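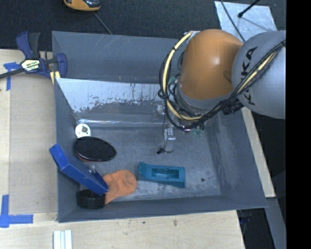 What Hastwood throws out

By Lisa Konstantinidis

I went to the tip with a broken ironing board and came home with a fondue set. My husband was not pleased, partly because we already owned a fondue set, and partly because I'd left the house saying we were going to be strict this time.

If you live anywhere near Hastwood you'll know the tip I mean, the one behind the builders' merchants with the queue that backs up past the garden centre every bank holiday. What you might not know, because the sign is tiny and half behind a hedge, is that if you turn left where everyone else goes straight on, there's a shop. A proper one, with a till and a bell on the door! It sells whatever the rest of us couldn't be bothered with any more, and I've been going so often since April that the woman on the till has started asking after my mum's hip.

I should say I'm not a natural at second-hand. My sister can walk into a charity shop and come out five minutes later in a wool coat that fits her like it was cut for her. I come out with a jug. I have a lot of jugs. But the tip shop suits me because there's no fashion in it. You look at a thing and think, would I use that, and then you look at the price, and it's usually less than a sandwich.

The stock depends completely on the time of year. In spring it's curtains and exercise bikes. Early summer brings the tents, and by September you can't move for them, most used for one wet weekend and stuffed back in the bag by somebody in a temper. January is bread makers. I had honestly forgotten about bread makers until I saw a whole shelf of them, paddles missing, every one, and it took me straight back to my parents' kitchen and those tall square loaves with the hole in the bottom. (The paddles do turn up. They live in a biscuit tin by the till and you're welcome to rummage.)

Last year the shop sold nearly 3,000 things, and there's a chalkboard by the door with the running total on it. It stood at 2,377 the last time I was in, and a man buying a birdcage was thrilled to be the one who tipped it over to the next number. Anything with a plug gets tested before it goes out, and gets a green sticker if it passes. Mine so far: a lamp, a radio that only likes one station, and a Voltemance food mixer the weight of a small dog.

I want to talk about the mixer, because it's the reason I'm writing this at all. It cost me eight pounds. It's cream, or it was, and whoever had it before me had written "NOT TOO FAST" on a strip of masking tape and stuck it above the dial. I've left it there. I think about that person every time I make a sponge. Did they learn the hard way? Was it meant for a child, or a husband? Had they got flour on the ceiling? I did ignore the tape once, with icing sugar, and I'd like to apologise to them wherever they are.

You get a lot of that sort of thing if you look. Cookery books are the best for it. I've got one with "too salty, Dad liked it" next to a fish pie, and another where somebody has crossed out every mention of celery from cover to cover. There was a jigsaw with a note inside the lid, "one piece of sky missing, don't go mad", and I bought it for the note. It was two pieces, by the way. I did go slightly mad.

Now, some practical stuff, as I know I'll be asked. Go in the morning if you want furniture, as the van comes round before opening and the good chairs are gone by eleven. Take cash, the card machine has moods. Take a tape measure too! I didn't, and there is a bookcase in my hall which was meant for the bedroom and will now never see it. And smell everything made of fabric. I'm serious. Get your nose right in. If a sofa smells of somebody else's spaniel in the shop it'll smell of two spaniels in your lounge with the heating on.

You can't reserve things and you can't haggle, although I did see someone try, over a teapot marked at a pound, which I thought took some nerve. You can bring things back if they stop working within a fortnight. I've only done it once, with a toaster, and I got my money back and then spent it on a different toaster before I'd reached the door.

As for the ironing board, I did get round to chucking it, on the second trip. It went in the metal skip with a tremendous clang and a boy in the next car clapped. Then I turned left, just for a look, and there was another ironing board, better than ours had ever been, with a cover with lemons on it. Two pounds forty-four with the sticker discount, don't ask me how they'd worked that out.

The fondue set's on the landing. If anybody wants it, it's got all its forks.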